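Rules for spray bottles in hand-held recording sessions? 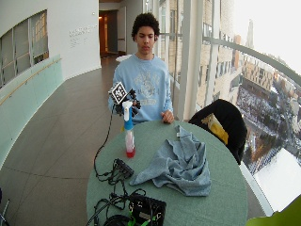
Table setup with spray bottle and towel, February 2025

Posted by Csaba Lakatos

Hello all. We record household tasks with a sensor rig on the hand, to train a robot arm later. I must write a one-page rule sheet for our operators and I am not sure about three things. Is it allowed to have liquid in the bottle, or should it be empty? Where should the cables go? And must the marker on the rig stay visible the whole time? We have 1,311 clips so far and every operator does it a little differently.

Mohcine El Sherbiny

I wrote such a sheet for the Ketalura project, so I can tell you what we decided. Liquid is fine, as an empty bottle has a different weight and people move it too fast. But it should be colored water only, never a real cleaner, and the nozzle points away from any electronics. Put the connection box off the table, or at least on the side where you do not spray. In your photo the box and the cables share the tablecloth with the towel, and I would change this first. For the marker, we accept short losses, up to 37 frames in a row. More than this and the clip is repeated. Write also who may stop the session. With us it is anybody in the room.

Sutrisno Saragih

we just use empty bottles, no problems

Bergþóra Þrastardóttir

I agree with Mohcine about the cables. I would add that the cable must not hang over the front edge where the operator can pull it with the knee. We tape it to the table leg. For the marker limit, please check your own tracking software before you copy the number.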